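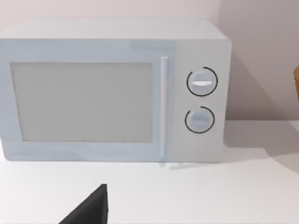
Open day at Tornside: the simulated kitchen bench

Print this post | E-mail this post

Sat 23 August

Tornside runs its robotics open day in the old pattern shop, with the machine tools pushed back against the walls and a row of benches down the middle. I went for the palletizing cell and spent most of the afternoon at the simulation bench instead. These are my notes, cleaned up slightly.

The setup

The bench had two monitors, a workstation under the table and a desk-mounted controller with a loose wrist joint. One monitor showed the view from near the gripper. The other showed plots: joint angles, commanded and measured, and a contact force trace that was flat most of the time. Hafiz Pattinasarany ran the demonstration and took questions while it was running, which I appreciated.

The task family is called Drelside internally. It is a set of kitchen jobs done by a simulated arm: open a door, close a door, turn a knob, move an object from counter to shelf. The microwave at the top of this post is from the knob and door group. It has a full-height vertical handle and two round dials stacked on the right, with no display and no lettering. Hafiz said the plain panel was a choice made early on. A printed scale would give the vision model something to latch onto that the next appliance would not have, and the group wanted it to find a dial by its shape and its place on the panel.

I asked whether that made the problem artificially hard. He said it made some things easier too, since there is no glare on printed text and no worn markings. The pale appliance on a pale counter is a separate difficulty. Contrast is low nearly everywhere except the thin black ring at the edge of each dial. I would like to see a version with a dark appliance on the same counter, scored the same way.

How a run works

Each run starts from a randomized arm pose. The policy gets camera input, joint positions and a short text instruction, and it outputs a motion command at a fixed rate. There is no planner underneath. If the fingers go wide of the handle, nothing steps in to correct it except the policy itself on the next cycle.

We watched 19 runs of "open the microwave" back to back. The usual failure was an approach from too low, where the fingertip came in under the handle and pushed against the door. The force trace would rise, level off, and stay there until the run timed out. The second most common failure was stopping short: the gripper closed on air a little in front of the handle and then pulled back as though it had hold of something. Hafiz put this down to depth. From a camera close to the gripper, a white handle against a white door gives few cues about distance apart from its shadow, and the shadow moves when the lighting is randomized.

The knob runs were cleaner. The dials have a raised ridge across the middle, and the policy is supposed to close on the ridge and rotate. When it got hold, it generally turned. When it missed, it tended to miss by picking the wrong dial. With two of similar size and shape one over the other, the words "upper" and "lower" in the instruction carry the whole distinction. I tried typing "top" and "bottom" and saw no difference. "The one nearer the counter" did not work at all.

Data

The training set for this one appliance is 564 demonstrations, collected by people driving the simulated arm with the desk controller. Visitors could have a turn. I did three door openings and was slow at all of them. There is no force feedback on the controller, so you are judging contact from the picture, and you have to go in slower than feels natural. My third was accepted by the automatic check and the first two were thrown out, one for colliding with the counter and one for running over time.

Of the 564, 230 are door openings and 161 are knob turns. The rest are closings and mixed sequences. Hafiz would like more of the mixed ones. A policy trained on short single jobs tends to stall between steps. It opens the door, holds position, and drifts.

The physics engine is from Sidholm, a supplier I had not come across before. Hinge friction and knob detents are parameters in a text file, and he let me change them. Doubling the hinge friction produced a door that barely moved and a gripper that slipped off the handle partway through the pull. Halving it produced a door that swung open past the point where the arm expected it and then bounced. Neither case is in the training range. He had the range narrow in January and has been widening it since.

The real arm

At the far end of the hall there was a physical arm on a steel frame, a Tkachuk six-axis unit with a two-finger gripper, in front of a secondhand microwave bolted to a board. It ran on the half hour. I saw two sessions. In the first it opened the door on the second try. In the second it lined up with the handle, paused, and backed off, and the operator hit the stop after the same thing had happened three more times.

The latency on the real system is higher than in simulation, and the operator thought that accounted for the pause. I am less sure. The real microwave has a curved handle with a gap at each end, the simulated one has a straight bar, and I would want to rule that out first. Someone behind me suggested training on a wider set of handles, and the operator said it was on the list.

Practical notes

Parking is on the gravel behind the loading dock. The talks upstairs were full by the time I got there, so I have nothing to report on those. The simulation bench had the shortest line all day, probably because it looks like somebody playing a slow video game, and you could get fifteen minutes with the person who wrote the task definitions.

I did get to the palletizing cell in the end. It was stopped for a vacuum fault, with two of the suction cups off and lying on the guard rail — I looked at the cup mounts for a while and left. I have asked Hafiz for the friction ranges in a form I can post, and I will add them under this entry if he sends them.

Print this post | E-mail this post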